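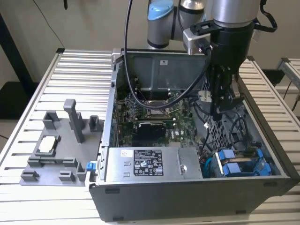

Puneck Workshop Opens Robot Arm Build to Members

ZISTCOMBE, January 9, 2019 — The Puneck shared workshop announced today that its robot arm bench, a member-built station for taking apart and rebuilding desktop computers, is open to all members who have finished the basic safety class.

The bench was designed and put together by members Consolacion Tagle and Mizanur Seneviratne. An industrial arm with a black gripper works over an open tower laid flat on a slatted table. A 3D-printed plate beside the tower holds small parts, including the processor, so that the arm can find each one in a known place.

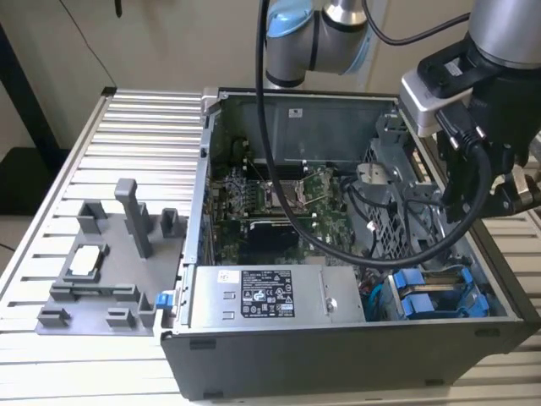 The plate is now in its fourth version. Earlier prints bent under the clamps, and the holders were redrawn with thicker walls. The files are kept on the workshop server and may be copied by any member for use at home.

"We wanted a job with small parts and very little room to move," said Tagle. "A computer case gives you both. Placing a processor is still the hardest step, and we have a good deal of work left on it."

The project has taken 377 hours of bench time to date. Parts and printing supplies came to $788, paid from a $1,000 grant by the Salazar Fund. The arm is on loan to the workshop and is not included in that sum.
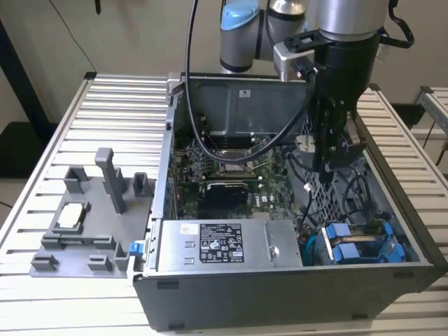 Work through the spring will cover memory modules and drive carriers — both are handled by hand at present. Fikri Hutapea will lead the software group, which is rewriting the motion programs so that members can change a step without starting over. A written build guide is planned for May.

Bench time may be booked at the front desk in blocks of two hours. Members must work in pairs, and one of the two must have completed arm training with Seneviratne.

Contact: Edgardo Lagman, Member Services, Puneck Workshop, Zistcombe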